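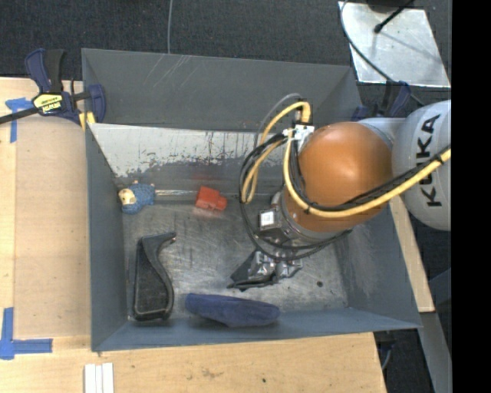 Indira Kamath thinks the word "craft" should be struck from the syllabus, and she said so at the end of last session, with her coat on, when there was no time to reply. Her case is that the word has done nothing for two centuries except lower prices. I have left it in. The notes for this session are partly my answer to her, and she is welcome to keep her coat off.

Session 6: Who decided weaving was minor?

Reading due: Rodrigues, "The Loom and the Plinth," all of it, including the footnotes, where he hides the good parts. Chacko, chapter 2 only.

1. The old ladder

European academies ranked the arts, and painting did the ranking. History painting came first, then portraits, then landscape, then fruit. Textiles were off the ladder entirely, although a large tapestry could cost a king far more than the painting hanging next to it. Keep this in mind when somebody tells you that the market reflects artistic status. It did once, and the academies ignored it.

Usha Chacko argues that the ranking hardened when weaving left the workshop for the home. A workshop had a master, a contract and a signature. A parlor had a daughter. Same loom, more or less, but the critics had stopped looking. I find this persuasive for northern Europe and shaky elsewhere. Write down where you think it fails; we will spend the first half of the session on it.

2. The Oltia group

Our main case. Oltia was a weaving cooperative which rented the upper floor of a former dairy in Gencombe and showed there for 9 winters. The members refused to title their work, refused to sign it, and refused to be called a movement, so naturally there is a literature on whether they were one.

Three things to look for in the slides:

The warp left bare. Early reviewers took this for unfinished work. One recommended a refresher class.

Hanging away from the wall, so that you see the back. The knots are on show, and so are the mistakes. Aishwarya Shenoy's essay on the backs is the best thing written about the group and should be read before you form an opinion of your own.

Scale. "Flistano," the largest piece, is made up of 206 strips sewn edge to edge. It was first listed in the museum's inventory under "floor coverings." It stayed there until 2000, when it was moved to "mixed media," a category that also held a canoe.

3. The Viklund review

Vidar Viklund reviewed the group's first show in six paragraphs, four of them concerning the stairs. His remaining remarks are the ones everybody quotes: the work was "patient," "warm" and "a credit to the hands that made it." Go through the review with a pencil and mark every word he would not have used of a bronze. Then do the same with a review of your choice from the past year. Bring both. The comparison is usually less flattering to the present than people hope.

Please note that Viklund later changed his mind, in print, at length, and somewhat boringly. Ravindran Rodrigues treats this as a conversion. Chacko treats it as a man noticing what was selling. You may side with either, but quote the later essay if you do, which means reading it.

4. Back to the word

So, craft. Kamath would drop it. Shenoy would keep it and apply it to everyone, painters included, and let them see how they like it. The small magazine Vida tried a third route and printed "work" for everything over several issues, until readers complained that they couldn't tell the exhibition listings from the job ads.

My own position changes with the weather. Dropping the word doesn't remove the ladder, as the inventory episode shows: "mixed media" was kinder than "floor coverings" and told us even less about the object. On the other hand, I have never heard anyone call a thing "mere art."

For discussion

Does it matter to the argument that Oltia's members wouldn't sign? Who benefits from an unsigned work once it enters a collection?

Is showing the back of a weaving a formal decision, a political one, or a way of saving on lining fabric? The members gave all three answers at different times.

Short paper: two pages on a single object that has been moved from one museum category to another. Describe what changed on the label and what changed in the room. Canoes are permitted. Hand it in at the start of session 7, on paper, stapled.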